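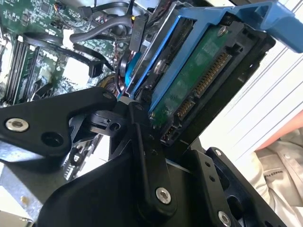
The Sarkidholm works opens its doors once a year, in December, when a warm room full of dead computers looks its most inviting. I went for the free coffee and stayed 2 hours.

Higinio Orozco led our group, and he talks about hard drives the way other men talk about trout. The 3.5-inch ones ride in blue plastic carriers, and he praised the flared handle at such length that I now have opinions about it too. A woman from Drata asked what 50 of them weigh. He knew.

The bench I liked best was all slotted aluminum rails, with a desktop tower lying on its side, panel off, like a patient who has stopped arguing. The CPU socket was empty, and the silver power supply still wore its label of tiny print - I lack the eyesight to report further.
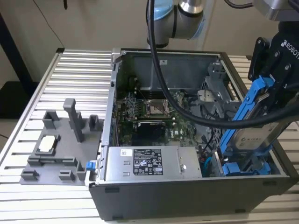 Getting there

Take the tram to Oluvia and walk uphill. Doors open at 10 a.m. The coffee is gone by 11.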